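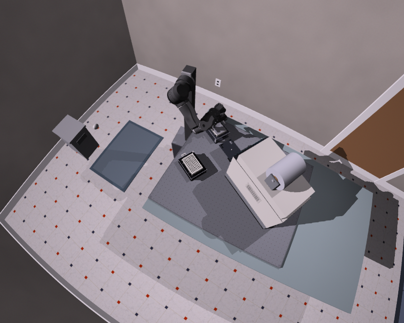
4.2 Rehearsal conditions and line retention

Actors in regional theater often learn a part in one room and perform it in another. We asked whether the change of room affects how well they hold long monologues. Thirty-three actors from the Millow ensemble program each learned two speeches over 8 days in June. Half worked in a furnished studio. The others worked in a plain room of the kind in Figure 3, with a pale tile floor, a brown door and little on the walls to fix the eye on. All of them then performed both speeches on the main stage, without a prompter.

Figure 3. Simulated room with patterned tile floor, dark side wall and lighter back wall.

Scoring followed Strickland and Tufa. A dropped phrase counted as one error, and a changed word counted only if it altered the sense. Actors from the plain room dropped fewer phrases in the first speech — the longer of the two — but the groups did not differ in the second. Pauses were marked separately by Quintanilla, who did not know which room each actor had used.

Several actors said they had tied certain lines to a chair or a window in the studio and missed those objects on stage. We did not ask about this in advance, so the remarks were not coded. Section 4.3 reports the audience ratings.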